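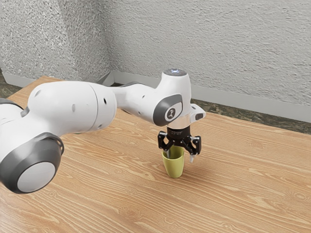 Fallow: a word list of tea tasting notes

Oct 29, 2024, by Nanami Sekiguchi
Last updated: October
Search this project Go

Fallow is a small list of words which people use when they taste green tea. We collected it from the notebooks of 5 tasters, in Japanese and in English.

Contents

The file terms.csv has 90 terms. Of these, 40 have a short explanation by Takumi Imai. The other ones have only the translation.

Known problems

Two tasters use "grassy" as praise, the others use it as a complaint. We kept both meanings in separate rows. Spelling of the Higuchi notebook is not corrected yet.

Contact

Please send corrections to Diệp Ninh, with the row number.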